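Pleltia Folding Carton, Kraft, Item 1547

The Pleltia carton is a tan corrugated box supplied by Atby for storage and light shipping. It is delivered flat in bundles and folds along pre-set creases. Orders of 800 or more are filled directly from the Balogh warehouse.
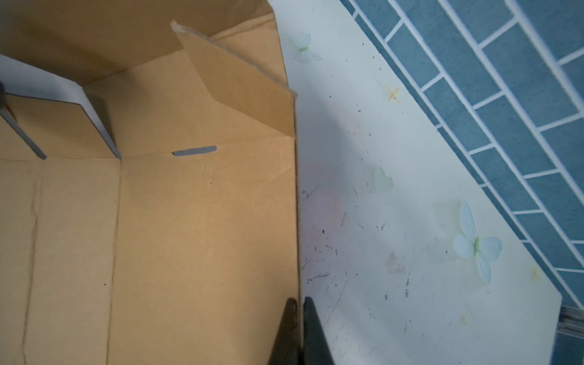
Hendordale — Sep 22, 2024

The kraft-brown board has a matte surface, and a narrow rounded slot is cut at the fold between wall and floor. White divider panels may be ordered separately under item 2340.

Cartons that have been folded and flattened may show crease lines or fraying at the flap edges. Returned cartons are accepted in this condition, provided the walls stand upright.

Prices set in May remain in effect. Inquiries concerning bulk supply should be addressed to Dénes Nyitrai, Packaging Office.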